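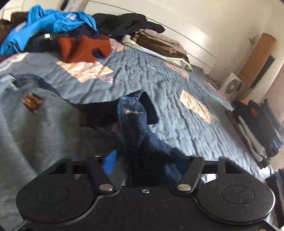 Measles vaccination extended to outlying settlements in Paredes district

The district health office in Paredes has extended its measles vaccination campaign through the end of September, following a rise in cases among children under five in settlements north of the river. Health workers have recorded 217 suspected cases since the campaign opened, most of them in families living more than a day's walk from the nearest clinic.

Mobile teams supported by Pralar have vaccinated 878 children to date. Three teams are now working from a temporary base in Nenditz, where vaccines are kept in cold storage and issued each morning at 5 a.m.

"Many parents have told us they want their children vaccinated but cannot leave their animals for two days," said Consuelo Requena, medical coordinator for the campaign. "The teams have to go to them, and for that we need fuel and drivers."

Children with complications are being referred to the hospital in Paredes, where the pediatric ward has been enlarged under the supervision of Dr. Janaka Haque. Treatment is free of charge, and one caregiver may remain with each patient. Vitamin A is given to all children admitted with measles.

Funding for the mobile teams is secured only until the end of the extension. Pralar has asked its partners to confirm further support before the rains make the northern road impassable. Inquiries from partner organizations should be addressed to Trinidad Sarmiento in the program office.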